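Dye notebook, 26 November 2023

Second go at the walnut hull bath, using the hulls I bagged up in June. I weighed out 150 g of the Temba wool, split it into small skeins, and left them in plain water overnight with a drop of soap. They came out much softer than the Binova yarn did last time, which I was pretty happy about!

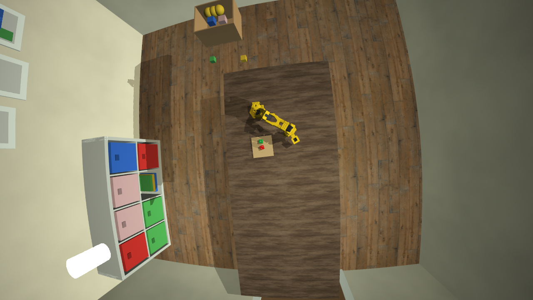
Yellow arm stretched over the long table, red and green cubes on the tan tray.

Strained the hulls through an old pillowcase (never again, the seam split and I was fishing bits out of the pot forever). Brought the bath up slowly to 55 C and held it there. No mordant on the first skein, alum on the second, and a pinch of iron on the third – I want to see how far the brown will go before it turns gray.

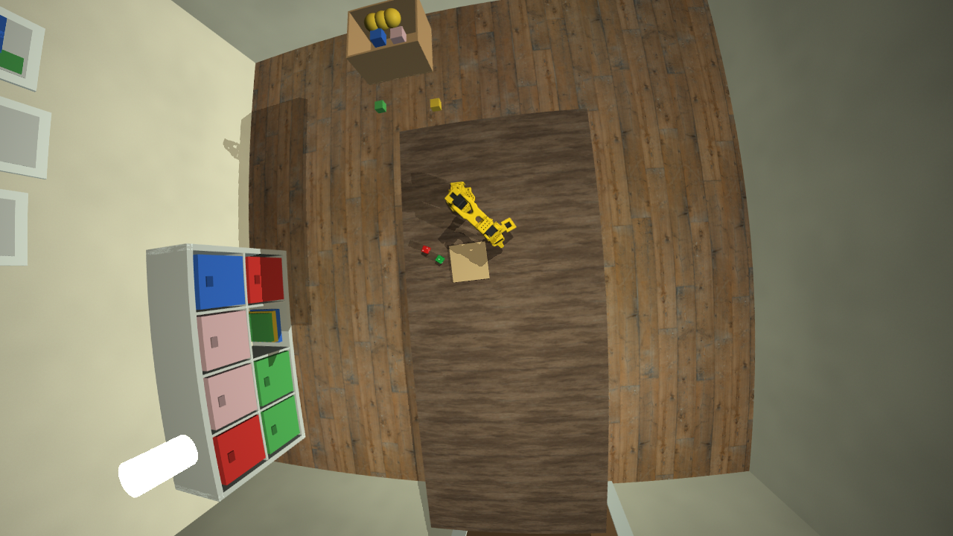 The alum one is my favorite so far, kind of a warm toast color. The iron skein looks nearly black in the pot but I don't trust that until it's rinsed. Left them all in for 18 hours with the heat off.

The Trikent thermometer reads high again, so take that 55 with a grain of salt. I checked it in ice water and it's off.

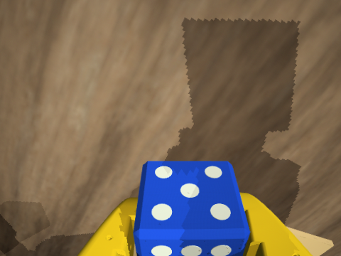

Bath went back in the lidded bucket, tag 483. If anyone wants to use it up, go ahead, there's plenty of color left – just wear gloves, my thumbs are still brown. Next up is the Clustonex cotton, and I need to scour that first.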